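Tiltetti Two-Arm Bench Cell
Setup, cable dress and upkeep

Zollilance / Bench Cells / Tiltetti

In stock, ships from our Eltport workshop
Price: $3470 for the bench, walls and front rail kit (arms sold separately)

We've been building the Tiltetti for long enough now that most of the questions we get aren't about what it is, they're about how to keep it running nicely once it's in your shop. So we've let this page grow well past the usual product blurb, and if you already own one you can skip down to the cable and upkeep parts and get on with your day.

The Tiltetti is a bench cell for a pair of small arms working on everyday objects. You get a white tabletop, three gray walls, the aluminum rail assembly along the front edge and a frame to stand it all on. The arms bolt to the front rail on their own black base plates, one on the left and one on the right, so both of them reach in over the table from the same side. We tried other layouts over the years and kept coming back to this one. It leaves the far side clear for the walls, and it puts every bolt and plug you'll ever need to touch right there at the front where you can get at it without crawling.

Putting it together

Plan on an unhurried morning and a second pair of hands for the tabletop. Stand the frame where it's going to live before you add anything heavy, then level it with the feet, front pair first. Lay the tabletop on and fasten the side rails snug, leaving the last quarter turn for later. The walls go in next. Start with the back one and bring each side wall up to meet it, and if a seam won't close, loosen the side rail on that side and try again. Please don't lean on the wall to persuade it! The panels will take a bend and keep it.

Once the walls are happy, tighten the side rails the rest of the way and slide the base plates onto the front rail. Leave the bolts finger tight, set each arm on its plate, and nudge the plates along until both grippers can come to the same spot on the table. Only then do the bolts get their full torque (the value is on the card in the hardware bag).

Run each arm through its whole reach at low speed before you put anything on the table. Keep 50 mm between any elbow and the nearest wall at the widest point of the move. If you can't get that, the plate wants to come inward a little.
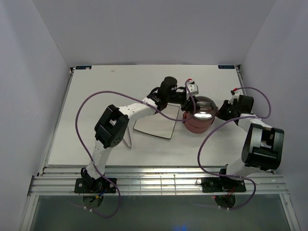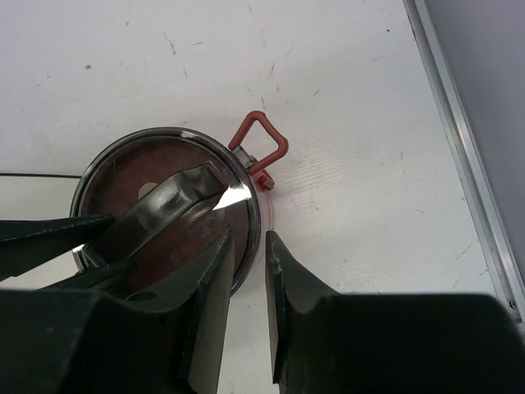
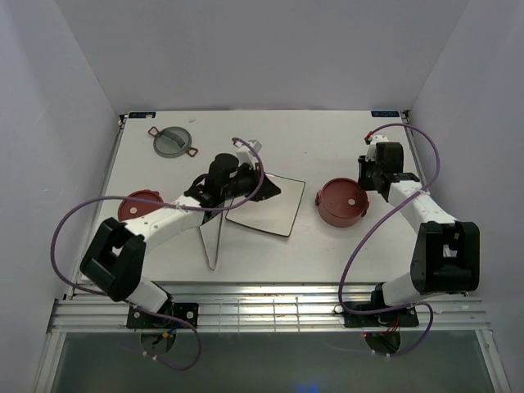

Cable dress is the job people hurry, and it's the one we'd love you to take your time over. Each arm has a single cable running from the wrist back to the rail, and it needs enough slack to follow the wrist wherever it goes and not so much that it's forever lying across your work. In the first picture you can follow the left arm's purple cable from the red connector on top of the wrist, out in a wide arc over the left part of the table, down along the upper arm and into a loop below the front rail, with white ties near the bottom and one more up by the forearm. That's a good pattern to copy. The third picture has the same cable passing over a pot on its way along the forearm, and a cable that crosses a pot is worth a look before you start any job with tall things in it. Put the arm in its farthest pose, check that the connector isn't being tugged, and move the forearm tie a little at a time until you like what you see.

Use soft ties and leave them loose enough to slide a fingertip under. Trim the tails, or tuck them if you expect to redo the run, and you probably will the first week.

Wrist views and gripper alignment

If you're running a camera at the wrist, go over the gripper fingers with it live on the screen. Both fingertips should show, and they should close on each other without one riding past. A handle makes a kind test piece for this. Our favorite is a flat strap handle on a metal pot lid, like the one in the second picture, where two dark fingers sit on opposite sides of the strap's lower end. Bring the fingers down on either side, stop, and look at the gap before you let them close. Shiny lids will throw glare at you, so turn the lid a bit or dim the lamp on that side instead of fiddling with the camera settings first.

Looking after it

Every day you use it
Wipe the tabletop with a damp cloth and a drop of dish soap. Scuffs and fine scratches on the white surface come with the work and do no harm, so we wouldn't scrub at them.
Check both wrist connectors by hand.
Look under the front rail and see that the cable loops are hanging free.

Every 100 hours
Go around the base plate bolts with the torque wrench.
Brush the grooves of the front rail and the side rails. Grime collects there faster than you'd think, and an old toothbrush does it better than anything we sell.
Check the ties for nicks and swap any that have gone stiff.

Every 2000 hours
Replace both wrist cables, even if they look fine.
Pull the arms, clean under the plates, and do the reach check again from the start.
Flip or replace the tabletop if pieces have begun to catch on it.

Spares

Cable and tie set, one arm — ask for the Kyriakidis set, named after the little supplier that makes them for us
Base plate with bolts, left or right
Corner fittings for the far edge, pair
Tabletop, white

Spares go out from Eltport until 3 in the afternoon. When you write to us about a cable or an arm, tell us left or right as you stand at the front rail, and send a photo of the loops if you can.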